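Briltavent, module de simulation « Bureau »
Guide de mise en route, section 4 : Lancer un premier rangement

Cette section suppose que la licence est déjà activée et que le bras virtuel répond aux commandes manuelles.

1. Ouvrez la scène « Bureau » et choisissez la vue du poignet. Les doigts de la pince doivent rester visibles en bas de l'écran. 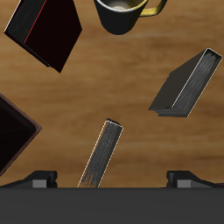

Fig. 1. Vue du poignet, pince ouverte, livres et tasse sur la table.

2. Réglez l'ouverture de la pince à 80 mm et la vitesse à 200 mm/s. Validez chaque valeur avec la touche Entrée, sinon elle n'est pas enregistrée.

3. Passez ensuite à la vue générale. Vérifiez que les casiers des organiseurs sont libres avant de lancer la tâche.

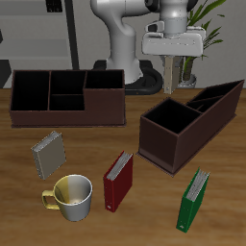

Peut-on changer de vue pendant l'exécution ?
Le changement est possible à tout moment et il ne modifie pas la trajectoire en cours.

Attention : ne déplacez pas les objets avec la souris quand la tâche est active. Le moteur physique peut alors perdre le contact, et il faut recharger la scène.

4. Appuyez sur Départ. Pour la première prise, nous conseillons le mode pas à pas, qui s'arrête après chaque mouvement
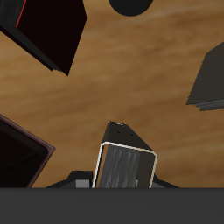
et attend votre confirmation. Si la prise échoue 2 fois, revenez à l'étape 2 et diminuez la vitesse.

Note : le journal est gardé dans le dossier Dratatent. Pour l'assistance, joignez ce fichier à votre message, à l'attention de Zeeshan Dhanial.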